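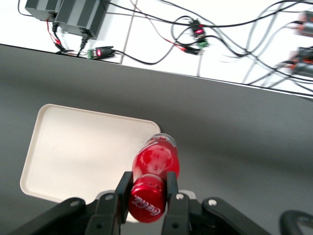 What should a small shop budget for a two-arm robot cell beyond the price on the quote?
Plan on the quote plus 79 percent in the first year, most of it for fingers, cabling, spare parts and your own people's hours.

gantry_moss
That answer is pinned at the top of this board and I'd like to know where the 79 came from. We have a quote from Hileck for two arms with grippers, small packaged goods, mixed shapes. The quote has one line for "integration". One line! My boss thinks that covers everything.

palletpete
It came from an old post on the Cavcombe job, one site, one year. I wouldn't put it in a spreadsheet. Ours came in well under that, but we already had a guy who could program.

toolcrib_annie
Then count the guy. People leave out their own staff and call it cheap. We lost 18 weeks to finger changes alone. The sales demo is always one box on a bare table. Ask them to run your ugliest item, and ask who pays when it gets dropped.

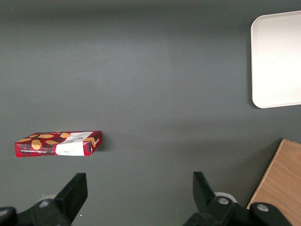
Flat carton, fingers open.

palletpete
A flat carton is the easy one if you've got room to get both fingers beside it. Bottles are where I'd spend the test time. But 18 weeks sounds like a bad vendor to me, and I don't think it belongs in his budget.

toolcrib_annie
It was Reltel, and they were fine. The parts list kept changing on our end. That happens everywhere, so yes, it belongs in the budget.

gantry_moss
Hileck says the stock fingers handle "most consumer packaging". I asked for that in writing and got a brochure.

dry_run_dan
Typical. Also look hard at the cable line. On our quote it was a single harness per arm with no spares. A harness that rubs at the elbow will go, and then you wait. Avotiņš quoted us 9 days for a replacement, and the cell would have sat there the whole time. Buy the spare with the arm, put it on the shelf,

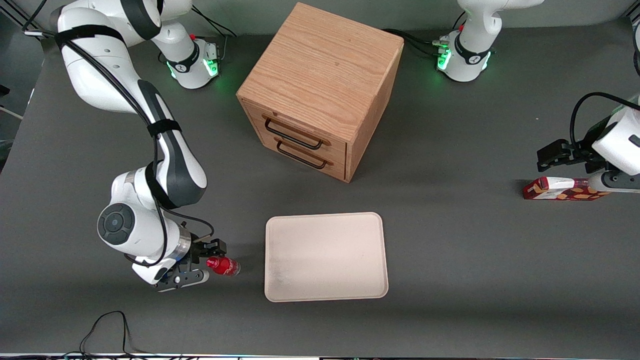
and write the part number on the bag so the night shift can find it. Same with finger pads. I'd also rent before buying if they'll let you. Six months is enough to learn whether you need the second arm at all.

palletpete
Rental math never worked for us - they wanted nearly the purchase price by the end. And if you rent one arm you learn nothing about running two.

dry_run_dan
You learn whether one is enough. That was my point.

gantry_moss
I'll ask for both prices and a test with our own items before Sunday's numbers go in. Leaving the 79 out for now and listing our hours separately.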